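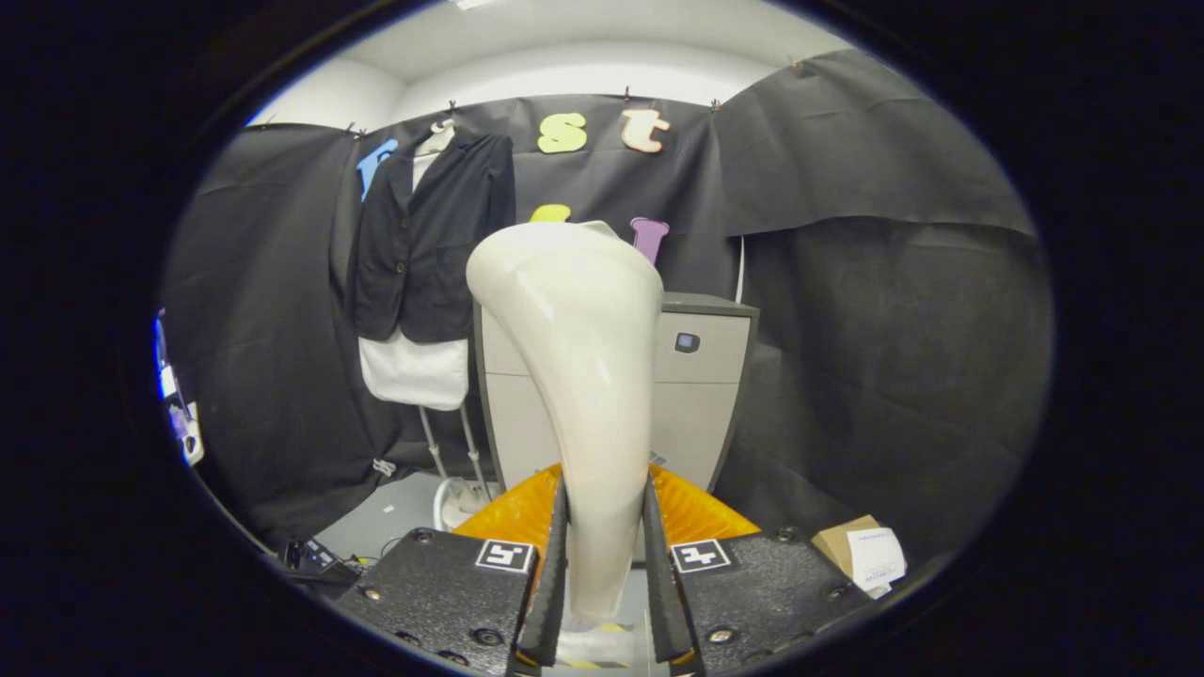 Tipps für die Werkstatt, wenn der Greifer mitarbeitet

Seit März lernen bei uns in Liltdale die Greifer das Anfassen von den Menschen. Man hält das Gerät in der Hand, greift damit ein Teil, stellt es ab und beginnt von vorne. Einige Hinweise aus unserem Alltag, vielleicht helfen sie auch anderen Betrieben.

Glatte, gebogene Teile am schmalen Ende fassen und nicht an der dicken Stelle. Nur so fest drücken, wie es nötig ist.

Die schwarz-weißen Marker auf dem Gehäuse mit einem trockenen Tuch abwischen, vor jeder Schicht. Kein Spiritus! Er hat uns bei Jaltov einen ganzen Satz verdorben.

Nach 58 Griffen macht man Pause. Das Handgelenk meldet sich sonst am Abend. Früher haben wir 200 am Stück gemacht, das war keine gute Idee.

Stoffbahnen an der Wand hängt man mit kleinen Klammern auf, dann sind sie zum Waschen schnell abgenommen.

Kartons gleich beschriften. Wer am Dienstag die Frühschicht hat, soll nicht suchen müssen.

Die Arbeit hat sich verändert. Wir heben weniger und schauen mehr. Manche Kollegen vermissen das Heben, ich nicht. Wer Sorgen um seinen Platz hat, soll früh mit der Leitung sprechen, am besten bevor die neue Anlage von Arik aufgestellt wird. Bei uns hat man danach 26 Stunden Schulung bezahlt.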